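2020-10-10

Does anyone need a jewelry organizer?

Kerstin Lundgren sent me a link to one last week, with the subject line "this is you." It was the Gedano, a velvet tower with 46 compartments and a little mirror on the door. I do not own 46 pieces of jewelry. I'm not sure I own 46 forks.

I have been down this road before. In August I bought the Ullow tray set, two stackable trays with padded slots for rings and a row of hooks that were supposed to keep necklaces from tangling. The hooks were too close together, so the necklaces tangled while hanging up, and I gave the whole thing to my neighbor Brisa Solís. She keeps sewing needles in it and says it's fine for that.

What bothers me about these products is the pictures. Every drawer insert is shown holding twelve identical gold rings and a pair of pearls. Who has that? Most of us have a few things we wear, a few things we were given, and one earring whose partner left years ago. A slot made for a ring is no help with a chunky chain, and the reviews never mention it. I read 61 of them for the Gedano and I'd guess most were written the day it arrived – before anybody had to put anything away in a hurry.

So this weekend I tried the cheap way, which is a box.

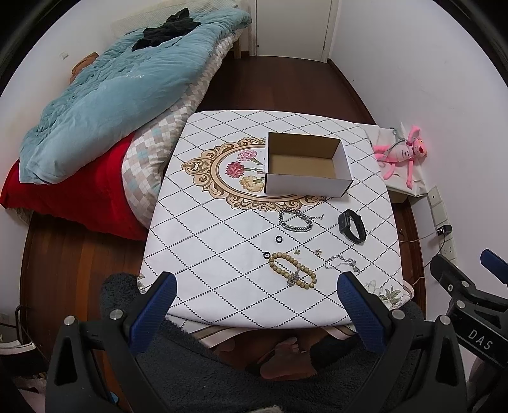
My rule was to put everything out on a table first and decide what earns its keep before deciding where it lives. I used the small table with the flowered cloth, carnations and all, and set the open cardboard box at the back with nothing in it yet. The thick silver chain stays. So does the black smart band, although I have doubts about calling that jewelry. The yellowish bead bracelet with the dangling charm is a harder case, as it catches on every sweater I have. The thin silver chain is the one I don't trust. Lay it down in a loop and it starts bunching up at one end all by itself.

I'm giving the box up to 90 days. Small things may need an envelope or an old pill case so they don't slide under the rest, and I can live with that. Kerstin thinks I'll have the tower by Christmas.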